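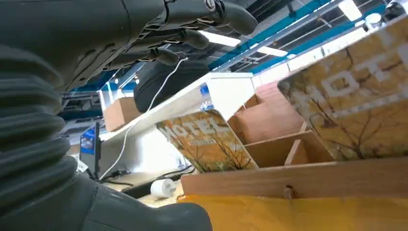
Clenthorpe Card Rack: Notes and Data Card

Welcome! This folder holds everything we have on the Clenthorpe card rack: how the box is laid out, which cards go in it, how we log what gets put where, and a few things we learned the slow way. It started as a weekend project about tidying up printed matter (leaflets, booklets, menus, the little cards you bring home from trips and never know where to keep) and it has grown into something I'm really fond of.

If you only want the sorting log, skip ahead to "Files". If you want to make a rack of your own, please do, and write to me when it's done!

What the rack is

A light tan plywood box with dividers inside that make a grid of slots. The cards stand upright, so the title along the top of a card does most of the work of finding it. A small wooden peg sticks out from the middle of the lower front panel. People ask about the peg more than anything else. We hang the slot key on it, a loop of string with a paper tag that says which slot is for what. Take it off to read it and put it back when you're finished.

The name comes from Clenthorpe, the street where the first version was cut. The second version, which is the one in use now, was drawn up by Tharun Kartha, and all the good ideas in it are his.

What goes in it

Four groups of cards so far:

Hotel. Our favorites, and the reason the rack exists. The ones with HOTEL in big white capitals over an autumn landscape come in a smaller and a larger look depending on how you stand them, and they brighten up the whole shelf. All that golden orange!

Kaltis. Walking leaflets, folded in three. They lean badly on their own and do much better in pairs.

Dindach. Menus and opening times. These go out of date, so check the back before filing a new one.

Tanner. Anything on thick stock. Named after the paper, which we bought as offcuts and never found the end of.

Cards that fit none of these go in the last slot. Please don't start a fifth group without telling me. I did it myself in May and spent an evening undoing it.

How we sort

1. Empty the slot you're working on and lay the cards face up.
2. Put the title edge at the top. A card with no title goes picture side forward.
3. Stand the tallest card at the back and work toward the front.
4. Leave enough slack to tip a card forward with one finger. A slot packed tight is a slot no one will use.
5. Write the change in the log before you move on to the next slot.

A bit of leaning is fine. We tried thin spacers to keep everything dead straight and took them out again within the week, as they made it hard to get a grip on the smaller cards.

Files

log.csv: one line for each card placed, moved or taken out. 3000 lines at the last save, which makes me very happy.

slots.txt: the same text as the tag on the peg. If the two disagree, the tag wins.

cut_list.txt: panel and divider sizes for version 2. The version 1 sizes are in the "old" folder and have a mistake in the back panel, so don't cut from them.

groups.txt: short notes on the four groups, with spelling rules.

Columns in log.csv

card: the title as printed, capitals kept
group: hotel, kaltis, dindach or tanner (blank for the last slot)
slot: slot number, counted from the left as you face the peg
action: in, out or move
lean: 0 for upright, 1 for leaning
note: anything you like, and please do use it! The notes are the best part of the file.

Known problems

Slots 6 and 7 were swapped early on and some old lines still have them the wrong way around. I've fixed the ones I could check against the notes.

The lean column was added late. Early lines have it blank, and blank doesn't mean upright.

Two cards with the same title can't be told apart in the log. For the Hotel group that matters quite a lot. Tharun would like to pencil a small letter on the back of each one, and I keep going back and forth on it (they're so nice unmarked). For now, put "small" or "large" in the note.

Looking after the box

Dust the slots with a dry paintbrush. If a divider gets stiff, rub the edge with a candle stub and slide it up and down a few times. Keep cups on another shelf, please.

Using this

Everything in the folder is free to copy, change and share, including the cut list. The cards themselves belong to whoever printed them, so we share their titles in the log and leave it at that.

To do

Finish groups.txt for Tanner
Redraw the tag in larger letters
Try a deeper slot for the Kaltis leaflets
Decide about the pencil marks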